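Trumdale Allotment and Garden Society
Minutes of the summer meeting, 14 Aug 2013, held in the back room of the Bansal Hall

In the chair: Nga Diệp
Minutes: Akash Saxena
Present: 22 members. Apologies were received from both of the Porkero Lane plots and from the Hendersons, who are at a wedding.

1. Minutes of the July meeting
Read and agreed, with one correction. The plum tree by the lower gate is a Victoria and was put down as a damson. I am sorry about that, and so, I'm told, is the owner of the plum tree.

2. Water
Nga opened with the water, as she had promised to, and a good long talk it was. The lower tap has been dripping again in spite of the new washer, and the trough beside it is green. It was felt that the trough wants emptying and a proper scrub before the end of the month, and several people kindly put their hands up. The bill for the quarter came to £131, which is more than last summer, but then we had hardly any rain in July and everyone's beans were gasping. Hoses are still allowed for up to 20 minutes at a time, please, and not when somebody is waiting with a can.
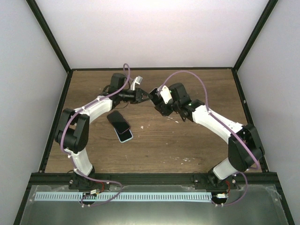

There was then a fair bit of discussion about water butts. Curneo, the garden centre on the ring road, will let us have them at a reduced price if we order together, and a sheet went round for names. Anyone who missed it can still be added, but do let me know soon. Lids are extra. Nga asked that all butts have a lid, with frogs and small grandchildren in mind, and this was agreed.

3. Plot 2
Given up at the end of July, with many thanks for all those years of dahlias. The next family on the waiting list came to look at it and were very taken, bindweed and all. They start in September and have been told about the bindweed.

4. The show
Marrows, onions and the children's miniature gardens as usual, and a new class for the longest runner bean. Jam to be in plain jars. We went back and forth over whether shop pastry counts in the fruit pie class and the vote was that it does not.

5. Any other business
A pair of green-handled shears has been left in the shed. The gate code will change after the show.

Meeting closed, tea and Nga's lemon cake followed.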